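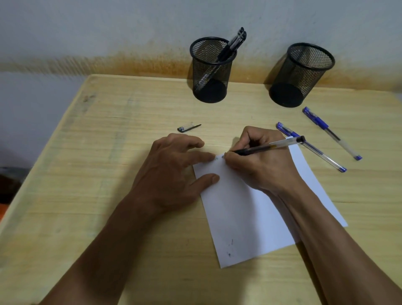 When the company decided to automate the invoice desk, I was the one asked to write down how we do it. I say "asked", but Elisa Pellegrini, who is my manager, had already put my name in the plan. I have worked with supplier invoices at Grandska for nine years, so it was a logical choice and I was a little proud too.

I did the writing by hand. The consultant had given us a template for the computer, with boxes and arrows, but each time I opened it I forgot how I work. With a pen I remember. I wrote one sheet for each kind of invoice: what I look at first, who I telephone, which number I never trust. It took me most of February, between the normal work.

The program is called Noonan. It reads the invoices when they arrive by e-mail, it takes the supplier, the amount and the order number, and it compares them with what we ordered. If everything agrees, the invoice goes to payment and no person sees it. If something does not agree, it comes to a list, and the list is for us. Before, there were six of us typing. Now four of us look at the list. Aldo Sartori took his pension, which he wanted to do in any case, and Itzel Huerta moved to purchasing. I was told that no one would lose the job, and until now this is true. I write "until now" because I am a careful person.

What changes, then? The first thing is the quiet. We used to call across the room, "Has anybody seen the delivery note from Gendside?", and somebody always had it under a cup. The delivery note is now attached to the invoice before I arrive in the morning. I don't miss the searching, but I notice that some days I speak to my colleagues only at lunch.

The second thing is that the work is more tiring. I did not expect this. When I typed invoices, perhaps one in ten was difficult, and the easy ones were a kind of rest. My hands worked and my head could walk a little. All the easy ones have gone to Noonan and I get only the difficult ones, one after the other, the whole day. I told this to Elisa and she listened. We have agreed that nobody stays on the list for more than two hours without doing some other task. I think every office that buys such a program should talk about this before it starts and not after.

There are also mistakes, of course. One supplier in Cunenero writes the date in the place where other companies write the order number, and for a whole week Noonan refused everything from them. The poor man called me, very polite, to ask if we were angry with him. I had written about this supplier on one of my sheets, but the note was in the margin and it was not copied into the system. Sveva Lo Presti from IT came to sit with me and we went through all the margins together. She asked good questions. Some of my rules I could not explain to her, I only knew that they were right, and two of them were in fact not right any more.

I still keep the sheets in a folder in my drawer. When a new kind of invoice comes I write a new one, and then Sveva and I decide if the program can learn it or if it stays with us. In spring the travel expenses will go the same way. Those belong to another colleague, and I have already told her to buy a pen that she likes.

Lurdes Teixeira, March 2023

Filed under: Office life, Work and machines

Recent posts
My first month with two screens
Words I still spell wrong in English
Lunch at the desk: for and against
What Aldo left in his drawer
Learning to say no in a meeting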